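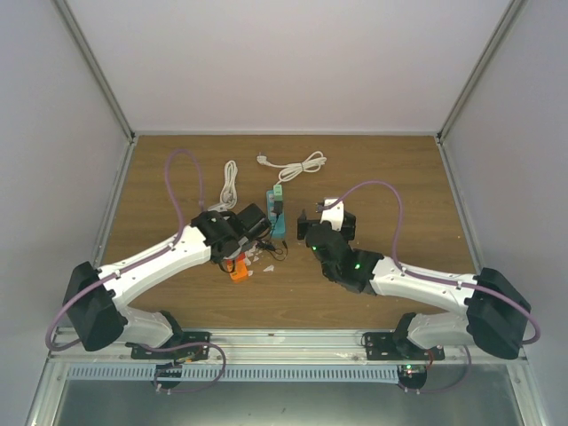
Dinesh Roy said that the machine would learn whatever the hands did, so the hands had better mean it. He said this to each new operator, standing behind the chair, and then he went to get coffee.

I had been at Zemdale long enough to doubt the first half. The hands were mine, and most days they meant very little. I sat with a grip in each fist, and on the other side of the panel the two arms did what I did, a hair later. Plug in a charger. Unplug it. Move it to the other socket. Press the pedal if it counted, the other pedal if it didn't.

The client was called Plernuva, and the client wanted 1,000 good ones by the end of January. We had 302. The software, Ditau, kept the number in the corner of my screen in a cheerful font.

"It's getting the idea," Dinesh said when he came back.

"What idea?"

"Plugs go in sockets."

"It's a list of where my wrists were."

He let that go. He had sat in this chair before me and he knew what it was like around three in the afternoon, when you reach for a prong and your own fingers twitch on the grip for no reason, and the arm, which has no opinion, twitches too. I used to throw those takes out. Then I read the instructions again and they said to keep recoveries, recoveries were valuable. So somewhere in the data there is a great deal of me missing a hole, backing off, and missing it again. I wondered what they thought they were buying.

On Thursday they let the policy run by itself. Somebody had named it Wi, and people had started saying Wi wants this and Wi doesn't like that, as though it had been at lunch with us. I took my hands off the grips and put them in my lap. They felt heavy.

The left arm lifted. It went to the charger in a way I recognized, a little low at first and then up, the way I go when I'm tired. I had never seen it from outside. My sister walks like our father and I've never told her, and watching the arm I had the same feeling, that I should look somewhere else.

I looked at the wrist camera.

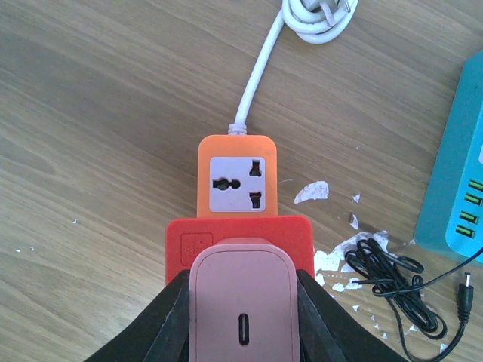

Wrist view: fingers closed on the pink charger, socket block farther up the table.

"There," said Dinesh. "Nobody's driving."

"It's holding a charger."

"Yesterday it couldn't hold a charger."

"Yesterday you moved the lamp."

He laughed, though he also glanced at the lamp. We watched. The fingers stayed where they were. I counted under my breath, because that was when I would have gone for the socket, and the arm stayed put, and then I understood the wait as well. It was where I usually stopped to check the clock. Hundreds of times I had closed the gripper and looked over at the wall to see how long until six, and each time the arm had stood there holding the thing while I looked. There was no clock in the training data. There was only the stop.

"It's thinking," said one of the people from upstairs.

I could have told them. Dinesh had his notebook open and was writing something down, and the man from upstairs had his phone out to film it, this machine thinking. He asked me how I had taught it to be so careful.

"Practice," I said.

After 14 seconds it moved again. I won't say how that attempt went, since both of the people who asked me later had already made up their minds, and one attempt doesn't prove much either way. They ran it 2 more times and then somebody needed the room.

When they had gone I sat down and took hold of the grips. The arms stirred, found my position, and settled into it. Dinesh put a fresh coffee next to the pedals.

"Are you going to fix the pause?" he asked.

So he had known. He had sat here too, facing the same wall, and I thought of asking him how many of the pauses were his.

"Do they want it fixed?"

"They like it," he said. "They've put it in the report."

I pressed the pedal. Ditau said 303. I closed the left gripper, kept my eyes on the screen, and went straight for the socket, and my hand stopped by itself on the way.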